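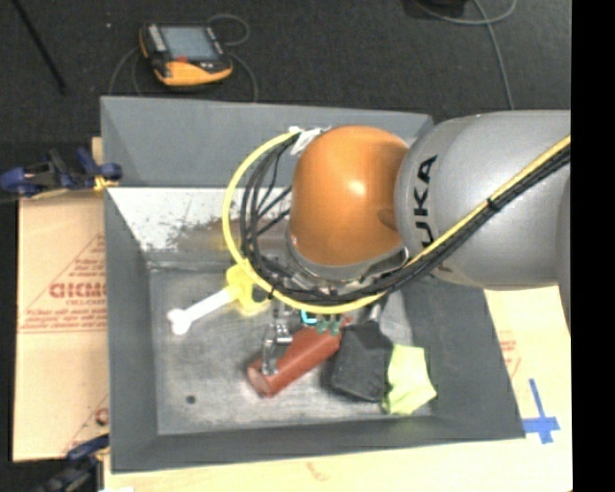 Grey bin with sloping sides.

Ikstead Household Waste Sayings, version 2
Last updated 2020-10-23

What is in it

3349 short texts in which people explain to their council why something is in the wrong bin. They came in through the contact form of the town of Ikstead, which asked for "any other comments" and got them. Each text has been stripped of names and house numbers and given a label for the item under dispute: pizza box, yoghurt pot, teabag, garden gnome and so on. There are 37 labels. Pizza box is by far the largest and could have been a dataset of its own.

Files

sayings.csv - one text per row, with id, label and month
labels.txt - the labels, with a line on what each one covers
removed.txt - ids taken out since version 1, mostly duplicates from one very persistent household

How it was labelled

Hiba Chamoun labelled everything. Faizal Rahman then labelled 200 texts without looking at hers, and the two of them spent an afternoon on whether a crisp tube is cardboard. The label is now "crisp tube".

Texts that mention several items carry the label of whichever item the writer is crossest about. This is a judgement call and we made it nearly 200 times, usually after lunch.

Known problems

April is thin, as the form was broken for most of it. The complaints about the form went to a different inbox and we don't have them.

Spelling is left as it arrived. "Recyling" is common enough that you may want to treat it as a word.

Capital letters are also left alone. Lowercasing the texts loses a good deal of the feeling.

3315 rows are in English. The rest are in other languages or consist only of punctuation, and have an empty label.

Please don't use this to work out what goes in which bin. The writers disagree with each other, and the rules have changed since.

Use and credit

Free for any purpose, including thesis chapters. Credit "Ikstead Household Waste Sayings" and say which version you used. Corrections go to Hiba, except those about crisp tubes, which go to Faizal.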